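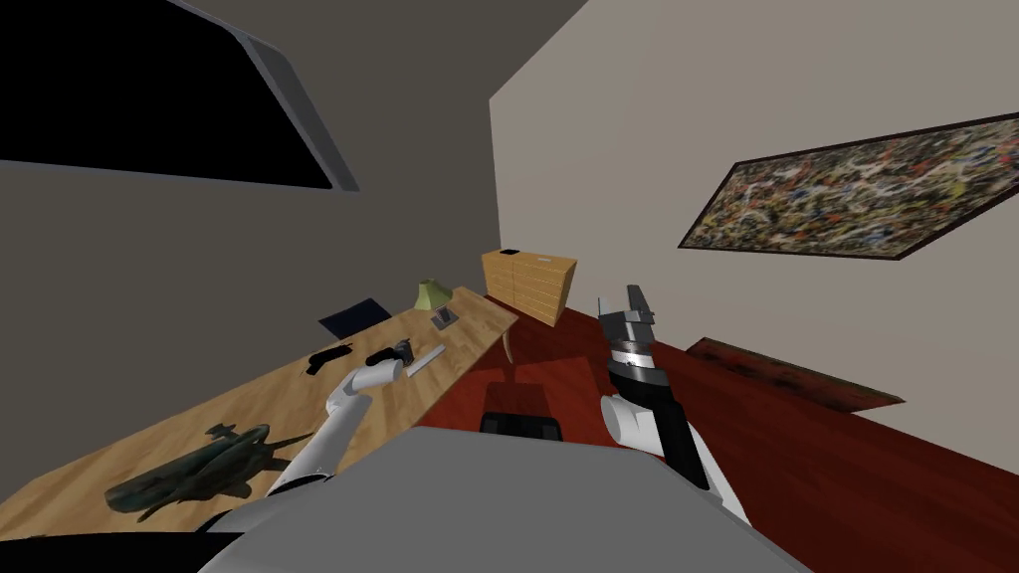
Dima Moussa wrote under my last thread that comparing two grippers in simulation only tells you which one has the nicer contact model, and would I please say which solver settings I used before I start ranking anybody's fingers.

Fair! I've been chewing on that since breakfast, so this is the long answer, and then the results so far, such as they are. Get a coffee, I tend to go on.

Solver first. I left everything at the Waklow defaults for the first batch, which I now think was a mistake, and then cut the timestep in half for the second. All the numbers below are from the second batch. The first one is in a folder with an unkind name.

For anyone new: I have a two-armed robot in a little simulated room with a desk. The left arm has the white and grey gripper, the right arm has the black parallel one. Same controller for both (Prereo, the ordinary release, none of the experimental stuff). I wanted to know which one I'd rather have for picking small things up off a flat top.

I did not pick hard things on purpose, by the way. A desk is just a mean place to be a gripper. Everything that ends up on a desk is either flat or round or has a silly shape like the toy helicopter, and all of it slides.

So, the rules. Each run starts from the same arm pose, the object gets nudged a little by a random amount, the gripper goes down, closes, lifts, holds for 8 seconds. If the thing is still between the fingers at the end, that's a pick. If it's hanging by a corner I call it a pick too, which Kaj Bach thinks is generous of me. Kaj may be right.

One arm works at a time. While the left is over the desk, the right stays out of the way with its fingers open, pointing up. Then I swap them over. I tried having both work together in January and spent most of that month looking at elbows going through each other, so no thank you.

The second batch is 218 runs, split down the middle between the two grippers. I'd love to have more, but my desktop machine does the physics and the camera rendering at once, and it gets loud enough that I'm asked to stop at bedtime.

First thing I learned, and I'd have bet money the other way: on chunky objects there's hardly anything between them. The toy helicopter I was sure would be a disaster for the white gripper, what with the tail boom and the skids. It was fine. You grab it by the body and up it comes. Both grippers, nearly every time.

The rod was fine too, so long as the fingers came in square across it. Come in at a slant and it rolls, and then you get this lovely sad little chase across the tabletop that I've watched many more times than I needed to.

Where they part ways is the flat stuff. The thin pale thing on the desk, card-shaped, about the worst object I own. I keep it in the set out of spite.

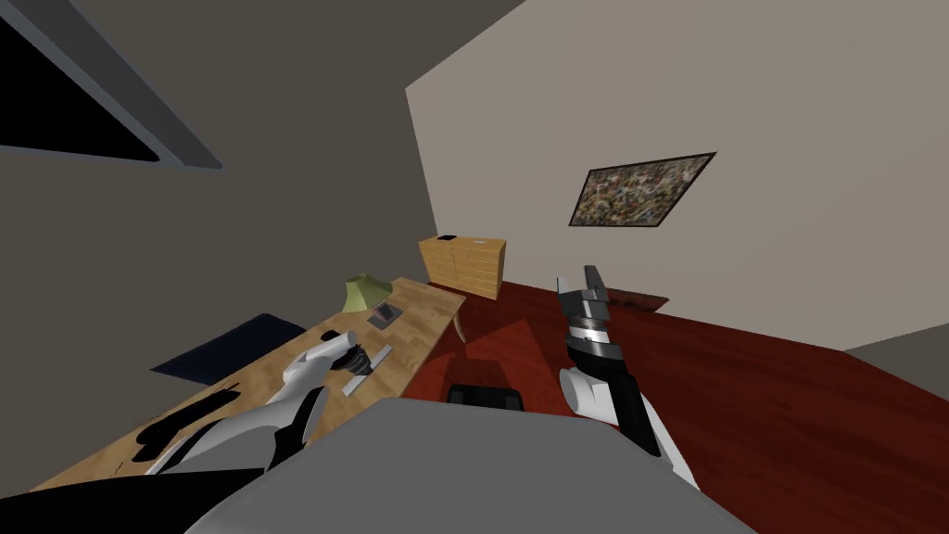 White gripper over the thin one, black gripper waiting its turn.

The trouble with a thin object is that the fingertips have to get right down to the wood, and then the last little bit of the approach decides everything. Stop a hair high and you close on air. Go a hair low and the fingers press into the desk, the controller sees a force it wasn't expecting, and the whole arm backs off like it touched a stove.

With the black gripper I got 19 failures on the thin object, and I went back through every one of them, frame by frame, with the contact forces plotted underneath. Nearly all were the second kind. It was going down fine and then getting scared of the table.

The white one failed less often there, and I was all ready to write a cheerful post about fingertip shape. I had it half typed! Then I looked at the logs again and noticed the two arms weren't using the same force threshold. I'd set the left one looser months ago for some other experiment and forgotten.

So that was a good evening gone.

Same threshold on both, ran the thin object over again. The gap got a lot smaller. The white gripper is still a bit ahead, but I wouldn't want to stand up in front of people and defend it. Dima, I'm aware that this is roughly what you said would happen, and you are allowed to be pleased.

Cameras, quickly, since two people asked. I'm running a head view and one on each wrist. For coming in over the desk I like the head view best, and for those last few inches I'd give it up in a heartbeat for the wrist. The head view loses the thin object as soon as the gripper is over it. The wrist view sees it fine until the fingers close, and by then you've either got it or you haven't.

What I haven't solved is the hand-off between the two. There's a moment when the head camera says the object is here and the wrist camera says no dear, it's over there, and Prereo just averages them. Averaging two wrong answers gives you a third wrong answer, and a very confident one. I've switched to trusting the wrist as soon as the gripper is low enough, with a hard cutoff. Crude, and it's working better than anything clever I tried.

The shadow of the gripper helps me more than I expected, too. Me, the human, I mean. When I'm steering by hand I watch the shadow on the wood come in to meet the fingers and I know how high I am. The controller pays no attention to it at all. I'd like to find out whether a learned policy would pick it up, and if anybody has tried that I'd be so glad of a link.

Kaj Bach asked in the replies why I don't just use suction for the flat things and be done. I did try, with the Hatov cup model, one weekend. It picked up the thin object beautifully and it picked up everything else like a toddler with a sticker. The rod was hopeless. I do think there's a good argument for one arm with fingers and one with a cup, and with two arms it seems a waste to have the same idea twice. Maybe next.

On controllers, a smaller note. I ran a short comparison with the Fogh one, same arm, same gripper, same thin object. It's smoother on the way down, noticeably, and the lift is prettier. But when it touches the desk it takes its time deciding what to do about it, and meanwhile it's still pushing. In simulation that costs me nothing. On a real table I'd be wincing.

I went back to Prereo after that, jumpy as it is. I can make a jumpy one calmer by fiddling with the threshold. I haven't found the knob that makes the Fogh one pay attention sooner. If there is one, tell me where it's hiding, the manual is over 200 pages and I've read the parts with diagrams.

Things I'd do differently if I were starting from scratch: write the force threshold for each arm into the log at the start of every run. Randomize which arm goes first. Put the thin object in from day one, as it's the only one that taught me much. And stop renaming my config files, good grief, I have three called final.

Things I still can't tell you: whether any of this holds on real hardware. Contact with a thin edge is exactly where I trust the simulator least, and I'm not going to pretend the difference between these two grippers means a lot until someone closes real fingers on a real card. If you have either one on a bench and a spare afternoon, my messages are open, and I'll send the approach path so we're at least doing the same motion.

Somebody will ask which one I'd choose, so — for this desk, the white one, by a little, and partly I think just from having spent more hours with it. For anything where I need to grab hard and carry, the black one. I like the way its fingers stay parallel all the way in. It makes it so much easier to guess where the object will end up.

Next batch is the thin object only, with the finger approach tilted a few degrees so one fingertip gets to the wood before the other. Dima thinks that'll scoop it. Kaj thinks it'll flick it onto the floor. I've got it queued for tonight and I'll post the numbers here under this one, whichever of them gets to be smug.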